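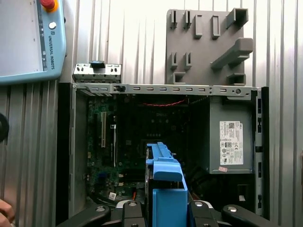
Povilas Kazlauskienė had only one request when the budget talks began: could we please buy the holder plates before we bought a second arm? The request went into the plan nearly word for word, and it is a good part of why Lindsay is able to share this news today.

Search this site Enter keywords Go

News > Equipment & Facilities > Automation

Lindsay Approves Equipment Plan for Robot-Assisted Computer Teardown at Bovdale

BOVDALE, Mar 6, 2026 – Lindsay, the computer refurbishing company, has approved the purchase of 4 robot workstations for its Bovdale shop, where retired desktop computers are opened up, sorted and stripped for reusable parts. The first station is to be in place by June.

We're thrilled about this one! The plan has been through several drafts, and the final version spends less on arms and a lot more on everything that goes around them: grippers, spare finger pads, mounting plates, safety checks and training hours for the people who will work alongside the machines every shift.

The trial behind the decision took in 1256 desktops from offices and schools. Drive caddies got most of the attention, as they come in so many shapes and every one has its own idea of how it should be held. Expansion cards and power supplies were put on a separate list, and the plan leaves them with the bench crew for now.

"I kept a notebook of every part we had to stop and think about," said Kazlauskienė. "When it came time to write the budget, the notebook was the budget. Fingers and fixtures wear out, cases change, and you want money set aside for that in year two and year three, too."

The workstations will be supplied by Vamby, with fixtures made in-house on the shop's own 3D printers. Buven will handle installation and the yearly safety review. Each station has been budgeted as a full package with its own stand, controller, tool set and 80 hours of paid operator training. A separate line covers storage for the printed fixtures (a small thing on paper, but the crew asked for it twice).

Once all of the stations are running, Lindsay expects the Bovdale shop to take in more than 2000 desktops a month. No jobs are being cut under the plan. Bench crew members will have first pick of the operator training, and sign-up sheets are already filling in.

Other repair and reuse shops working on a similar purchase are welcome to ask for a copy of the planning worksheet, including the lines we got wrong the first time. Requests can be made at the Bovdale front office or through the contact form on the Lindsay website.

Filed under: Company News, Robotics, Reuse & Repair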